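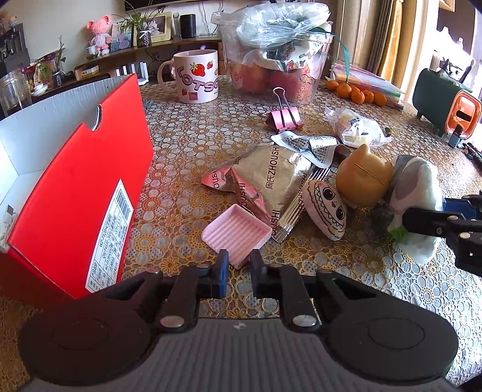
Soft toys on the lace tablecloth.

I've been making my own hand balm for years now, mostly because I wash up without gloves and my knuckles look like tree bark by the end of January. People keep asking me for the method, so I've finally sat down with a cup of tea to write it out, along with the other bits I've picked up about looking after dry skin without spending a fortune.

The balm first. You want 5 tablespoons of oil to one of grated beeswax. I use sunflower or almond, whichever is in the cupboard. Olive works too but you will smell faintly of salad. Put the lot in a heatproof jug, stand the jug in a pan of barely simmering water and leave it alone until the wax has gone. Stir with a wooden skewer -- not your good spoon, you'll be picking wax off it for a week. Pour into small clean tins and leave the lids off until the balm is completely cold, or you get drips of condensation on the top and it goes funny.

Too hard? Melt it again with another spoonful of oil. Too soft, more wax. I test mine by dropping a little on a cold saucer, same as you would with jam.

Getting wax off the jug: wipe it with kitchen roll while it's still hot, then wash it. Never pour the leftovers down the sink. I did that in my first flat in Mollitz and the plumber was not kind about it.

Now, when to put it on. Straight after washing, while your hands are still a bit damp, and then again at bedtime. I know everyone says cotton gloves overnight. I last 8 minutes in them before I rip them off, so I do my feet instead and wear old socks, which I can stand. My heels used to catch on the sheets and they don't any more!

Elbows get forgotten. So do the sides of the fingernails, and if you sew at all you'll know how annoying a rough cuticle is when you're handling anything silky.

A word about shop-bought creams, as I'm not a snob about them. I had a tub of Bakos for a while and liked it well enough, though the scent was on the strong side for me. Pleltine is thicker and lasts ages, and a pump bottle of it lives by my back door for after gardening. If you've never used a cream before, try a dab on the inside of your arm and wait a day before you slather it everywhere. The same goes for anything homemade, mine included. And if your skin is cracked and weeping, please go to the chemist or the doctor and leave the beeswax for later.

Sugar scrub is the other thing I make (it takes no time at all). Two spoons of caster sugar, one of oil, mix it in an egg cup and rub it over your hands at the sink. Rinse with warm water, pat dry. Granulated is too scratchy for me, but my friend Pierina Sartori swears by it after a day of grouting. Don't use it on your face, and do rinse the basin well or somebody will slip in the bath. I make only what I need, so there's never a jar of it getting water in and going off.

Storage. The balm keeps for months in a cool cupboard. Write the date on the bottom of the tin with a marker -- if it smells like old crayons, bin it. In July mine goes in the fridge door, next to the mustard, or it turns to soup.

Old tins clean up nicely in hot soapy water, but dry them in a low oven afterwards or the seams rust. Labels soak off overnight, and whatever glue is left comes away with a bit of the same oil on a rag.

I get my beeswax in blocks from the Flasano market, and it grates much more easily after half an hour in the freezer. Keep one grater just for wax. Mine has a blob of red nail varnish on the handle.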